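Workshop Tips / Small Arms & Servos
March - by Farah Goh

A printed arm twitches for dull reasons, mostly wiring. Leave a loop of servo wire at every joint, long enough for the full swing, and tape it to the segment - never across the hinge. Label both ends before you plug anything in.
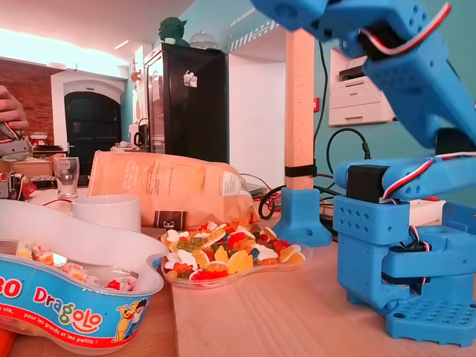
Power the servos from their own supply and join the grounds. Set each one to its center position before you screw on the horn. Run the arm slowly for 15 minutes, then tighten the shoulder screws again. Mine needed almost half a turn.

Contact Skestcombe Workshop | Back to top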